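Trovton simulation kit: progress report to Dukwood
Oct 15, 2018
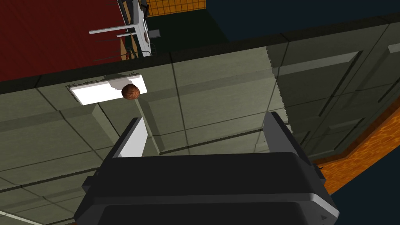
Severino Pacheco's view, sent round on Friday, is that we should take the full licence now and stop testing, as the kit already gives us more practice grasps in a night than the lab arm manages in a term. He may be right about the number. I don't think the number tells us much yet, and I would ask Dukwood to hold the second payment until the points below are settled.

What we have done. The kit was installed on 2 machines and ran without a crash for 11 days. In that time it logged over 4000 simulated grasps on small household items, mostly round ones. Setting up a new kitchen takes an afternoon, as the sales sheet says. The menus are clear and the help pages are decent.

What we have not been able to show. Vondix, who sell the kit, say that a grasp learned in the simulator will carry over to a real gripper with little extra work. We repeated 257 of the simulated grasps on the lab arm. Flat-sided items did fairly well. Round ones rolled away far more often than the simulator said they would, and changing the friction setting helped with one item only to spoil another. Zinhle Shezi went through the logs twice and found no fault in our set-up. I have asked Vondix which surfaces their own figures were measured on and have had a brochure in reply.

Lighting is a smaller worry. Shadows in the rendered rooms can come out with hard, stepped edges, and a bright panel can sit right behind the thing the arm is meant to pick up. Vondix call this useful variety. It could be – but we can't turn it off, so we can't test whether it helps or harms.

Cost. Spending is within the first payment. The full licence would use most of the second, and support is charged on top after the first year. The Rivas kit is cheaper and has fewer rooms. We have only had the trial version and I make no claim for it.

Next steps. Repeat the round items on two more table surfaces, with the friction values fixed beforehand. Get a written answer from Vondix on their test surfaces. Run the same set on the Rivas trial before it expires at the end of October. Severino will draft the licence request in the meantime, and I will send it on with the results attached, whichever way they fall.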